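Day 3 of packing for the move to Winby and I have opinions about hard cases now. Sorry in advance! 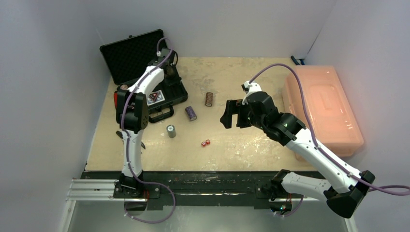 Soft bags are fine for sweaters. Anything with a lens or a dial goes in a hard case, period.

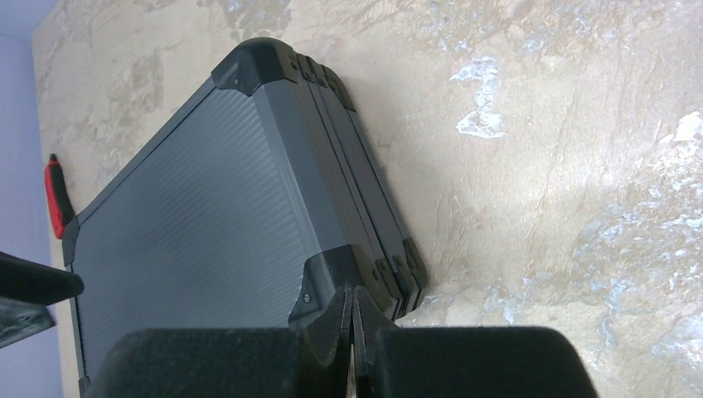 A reply from Duman asks if foam is worth 25 bucks extra. Yes!! Buy the foam. 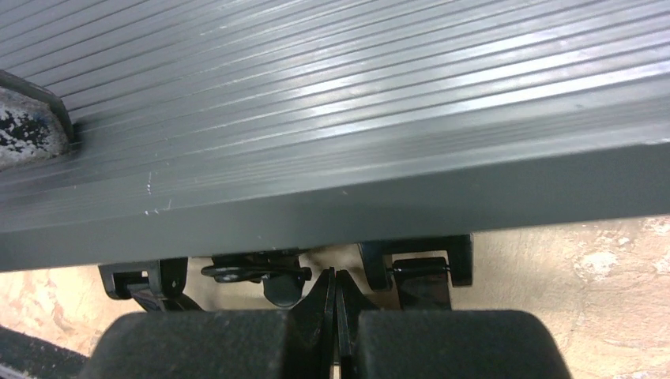 Also, label two sides (I skipped that last December and spent a whole night hunting for one charger). Okay, back to the kitchen boxes.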